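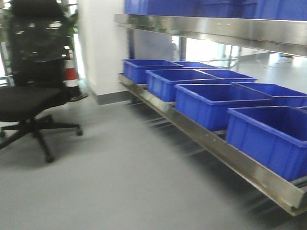 Cadeira e estante de caixas azuis, lado da janela. Janeiro, 9h40.

Caderno da oficina, célula Wodow. Entrada sobre a revisão das regras de trabalho junto aos robôs. Escrevo à medida que vou passando pelos pontos, portanto a ordem é a da lista da Johanna Sutter e não a da importância.

Ponto de partida: a folha de regras afixada à porta é anterior à linha de rolos e só fala de uma célula. Tem 26 regras. Várias dizem a mesma coisa com palavras diferentes, e duas contradizem-se (a 7 proíbe entrar no perímetro com o braço energizado, a 19 descreve o ensino manual com o braço energizado e o operador lá dentro). O Andri Strebel já tinha anotado isto a lápis na cópia dele. A contradição resolve-se distinguindo os modos: a 7 vale em automático, a 19 em modo manual com velocidade reduzida e comando de validação premido. Ficou escrito assim na nova versão, com o modo indicado na primeira linha de cada regra.

Circulação

O texto antigo dizia «manter as passagens desimpedidas». Não define passagem. Proposta: tudo o que fica entre a estante das caixas e a parede conta como passagem, a toda a altura. Mobiliário com rodas não fica estacionado lá. As cadeiras de escritório são o caso habitual: rodam com um toque e acabam no caminho. Regra nova: cadeira fora de uso volta ao posto de onde saiu. Os cones servem para assinalar uma condição temporária. Um cone que fica no mesmo sítio durante semanas passa a ser sinalização permanente mal feita, e nesse caso ou se pinta o chão ou se retira o cone.

As caixas na prateleira baixa ficam com a abertura para cima e o bordo atrás do rebordo metálico da prateleira. Se o bordo passar o rebordo, conta como saliência. A Johanna queria uma tolerância em milímetros. Discordei: quem arruma não vai medir, e o rebordo é uma referência que se verifica à vista. Ficou o rebordo.

Verificação antes do primeiro ciclo

Sequência que temos usado na bancada e que passa a regra escrita:

1. Paragem de emergência testada a partir do posto e a partir da consola. As duas, todos os dias.
2. Sobreposição de velocidade a 3 % na primeira passagem de qualquer programa alterado. Alterado inclui mudança de uma única pose.
3. Cabos percorridos à mão, da base à garra, com o braço desenergizado. Procurar laços que apertem quando o punho roda.
4. Manta limpa. Aparas e fragmentos de peça retirados com o pincel, sem ar comprimido.
5. Dedos da garra inspecionados, face interior e arestas.

O item 4 gerou discussão. A manta de tecido agarra partículas, e o ar comprimido atira-as para dentro das guias. O Andri usava ar porque é mais rápido. Concordou em passar ao pincel, com a condição de haver um pincel preso a cada bancada. Pedido feito.

Sobre o item 5: a folha antiga não tinha critério de desgaste. O contador da célula marcava 3220 ciclos na última troca de almofadas, mas o número de ciclos é mau indicador, porque o desgaste depende da peça e do desvio na aproximação. Passamos a critério visual. Se a face de contacto tiver uma zona áspera, regista-se no diário da célula. Se a zona chegar à aresta superior, troca-se o par. Troca-se sempre o par, nunca um dedo só, para não deslocar o centro de fecho.

Aproximação e fecho

A regra antiga mandava «aproximar com cuidado». Substituída pelo seguinte. A garra desce aberta, com folga dos dois lados da secção a agarrar. Durante a descida não há contacto com a peça. A velocidade nos últimos centímetros fica limitada a 60 mm/s, tanto em teleoperação como em programa. O fecho só começa depois de a descida parar.

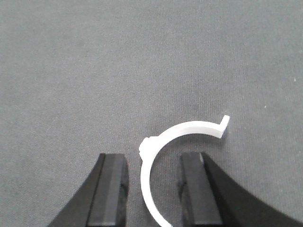
A folga não tem de ser igual dos dois lados. Insisti neste ponto porque a tendência de quem começa é corrigir a posição até a peça ficar perfeitamente ao centro, e cada correção lateral com os dedos em baixo é uma oportunidade de arrastar. Nas peças finas em forma de C é pior: empurrar o braço da peça fá-la rodar sobre a manta em vez de deslizar, e a patilha muda de orientação. Se a folga estiver claramente desequilibrada, sobe-se, corrige-se em cima e desce-se outra vez. Custa tempo de ciclo. Aceita-se.

Outra nota para as peças abertas: escolher o ponto de preensão numa zona de secção constante. Nunca sobre a patilha nem sobre a saliência exterior. A patilha é o que interessa proteger, e a saliência dá uma leitura errada da abertura da garra no fim do fecho.

Critério de preensão válida, para o registo no Reketti: abertura final dentro da janela da peça e peça levantada sem tocar na manta durante a subida. O operador marca válida ou inválida. Não há «quase». A Johanna encontrou nos registos antigos um campo de comentário livre usado como terceira categoria e pediu para o retirar. Mantive o campo, mas deixou de contar para a estatística.

Peças na área de trabalho

Quantas peças podem estar sobre a manta ao mesmo tempo? A folha dizia uma. Na prática a tarefa de montagem precisa de mais. Redação nova: só as peças do ciclo em curso, colocadas antes de o braço sair da posição de repouso. Nenhuma peça é acrescentada nem retirada à mão com o braço em movimento. Se cair uma, pára-se o ciclo. Se rolar para trás da calha traseira, pára-se igualmente e vai-se buscar pelo lado de trás, sem passar o braço por cima da bancada. 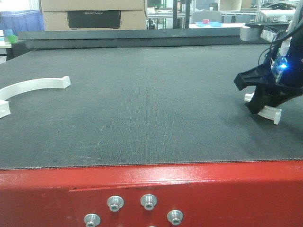 Bancada: arco branco à esquerda, garra à direita com a segunda peça rente à manta.

Material alheio à tarefa fica fora do alcance do braço. Tabuleiros, blocos de teste e caixas de cartão podem ficar nas mesas brancas atrás, desde que não avancem sobre a calha. Verifiquei o alcance na configuração mais estendida e as mesas ficam fora. Se alguém deslocar as mesas, repete a verificação e rubrica no diário.

Luzes de estado. A equipa lê a luz da garra como sinal de que está energizada, e convém não ir além disso. A luz não diz se o braço está em automático nem se vai mexer. Acrescentei uma frase: o estado do braço lê-se na consola, a luz da garra não autoriza aproximação. O Andri comentou que ninguém a usa assim. Vi-o fazê-lo na semana passada, e eu também já o fiz.

Fixadores da estrutura. Passa a haver verificação visual mensal dos parafusos na face da bancada. Não reapertar por rotina. Só se reaperta com chave dinamométrica e com registo do valor, para se conseguir ver uma tendência. O valor de aperto vem da folha de montagem da estrutura, que anda desaparecida. Pedi cópia ao escritório de Bradstead.

Linha de rolos

Secção inteiramente nova, a folha antiga não a cobria. O colega da célula Fuchs emprestou o texto dele e aproveitei uma parte.

Caixas de plástico e caixas de cartão não se comportam da mesma maneira nos rolos. As de plástico têm paredes rígidas e repetem a posição contra a guia. As de cartão cedem, as abas abrem e o material de embalagem pode sair para fora do contorno. O programa calcula a altura livre a partir do bordo da caixa, portanto uma aba levantada ou um plástico saído é um obstáculo que o planeamento desconhece.

Regras propostas:

- Abas do cartão dobradas para fora e para baixo, ou cortadas. Não ficam a meio.
- Material de embalagem todo dentro da caixa ou todo retirado antes de a caixa entrar no alcance do braço.
- Fita solta removida. Cola-se aos dedos e altera a abertura lida.
- Trajeto da garra por cima da guia lateral metálica, nunca ao nível dela, mesmo com a linha parada.

O último ponto merece explicação. A guia de aço polido reflete as luzes do teto e o que estiver à volta, e a câmara do punho vê manchas que mudam com o movimento. Em teleoperação a distância à guia é difícil de julgar só por essa imagem.

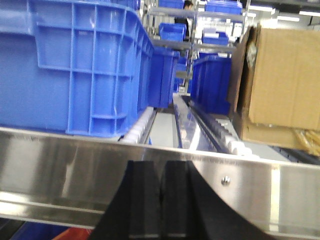 Por isso fica obrigatório usar também a vista fixa sempre que se trabalhe junto à guia. Se a vista fixa estiver indisponível, não se trabalha nessa zona. A Johanna perguntou se bastava baixar a velocidade. Não basta: a velocidade reduz o impacto e não melhora a leitura da distância.

Pessoas atrás da estante. A estante não é barreira. Tem abertura entre prateleiras, passa-se um braço, e quem está do outro lado a tirar caixas tem a atenção nas caixas. A redação nova diz que a presença de alguém do lado de lá é admitida em automático, se o alcance do braço terminar antes da estante. Se o programa usar a zona mais próxima da estante, o operador avisa em voz alta e espera resposta. Resposta falada. Um aceno não chega, porque através das caixas pode nem se ver.

O alcance na linha ainda não está medido como ficou medido na bancada. Até estar, aplica-se a condição mais restritiva.

Formação

Quem opera lê a versão nova e assina. Quem só passa pela sala lê a secção de circulação, que imprimo à parte numa página. O Andri acompanha a primeira sessão de cada operador na linha de rolos, incluindo os que já têm prática na bancada.

Por resolver

Numeração: a Johanna prefere manter os números antigos e deixar buracos onde houve fusões, para os registos anteriores continuarem a bater certo. Eu preferia renumerar. Fica como ela quer nesta revisão.

Ensaio do limite de velocidade com a peça C: falta repetir com almofadas novas. Os valores que tenho são todos do par antigo.

Cópia da folha de montagem de Bradstead: sem resposta até às 17h.

Pincéis: encomendados, um por bancada. Falta decidir como se prendem. Cordão curto do lado de fora da estrutura, longe dos cabos do braço, se não houver ideia melhor.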